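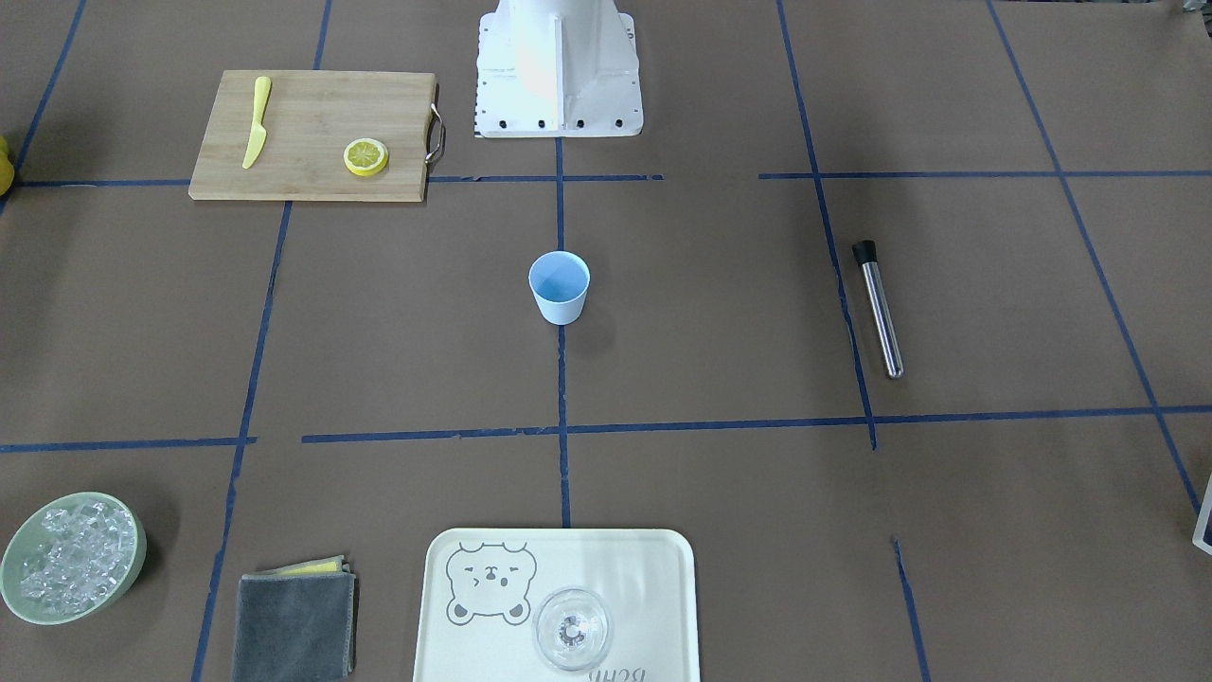
Tape grid for object placement, tape cells vs. free placement

dunddale_lab
We finished the comparison we talked about in September. Same drink-making task, same policy, two training sets. In one, items were put down wherever the operator felt like it. In the other, every item was assigned a cell in the tape grid before each episode. Free set is 2,316 episodes, grid set is 2,389. We ran 40 test trials on each policy with the cup, tray and steel tube in new spots. Grid got 31, free got 22.

kettleback
What was the grid policy trained to do if an item sits on a tape line? My worry is that it learns the tape. Blue lines are a very strong feature from the wrist.

dunddale_lab
Items could touch a line, we only logged the cell of the center. On the wrist view, yes, the tape is hard to miss.

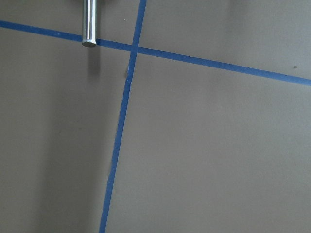 Wrist camera, tape crossing next to the metal rod.

Asanum
I'm with kettleback. With a view like that the policy can work out where it is from the crossing alone. Pull the tape up and test again before you credit the placement method.

pravesh_radebe
I don't agree. The tape was down for both sets, so both policies had the same landmark. The difference has to come from placement. It may not carry over to a bare table, but that's a separate question.

Asanum
Same landmark, different use. If cells are assigned, object position lines up with tape position much more evenly. I'd still want the bare table number.

kettleback
Also 31 and 22 out of 40 is one seed each, right?

dunddale_lab
One seed, yes. Two more are training on the Gundovgate machine. I can do the bare table run after that, but the tape has to stay until the Buthelezi tray task is recorded.

pravesh_radebe
Could you post the per-cell counts for the free set too? I'd guess most of it is in the middle cells.

dunddale_lab
It is — the corners are close to empty. Will upload the table tonight.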